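Graduate Fellowship Meeting, Cleltendale campus, 30/09/2017

Okay, my notes, typed up fast! Present: Detlef, Vandana, Akash and me.

Travel grants — we got 31 applications and can fund 18. Vandana wants the policy students read first (their fieldwork starts in October), and we all said fine.

Akash asked if the essay could be shorter. I'm all for it! Agreed, one page from next year.

Mentor list: Detlef still needs two names from me. 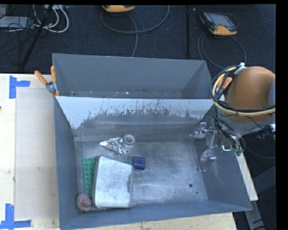
Minutes by Shivam Katiyar

Alumni dinner — room holds 100, Akash will book it.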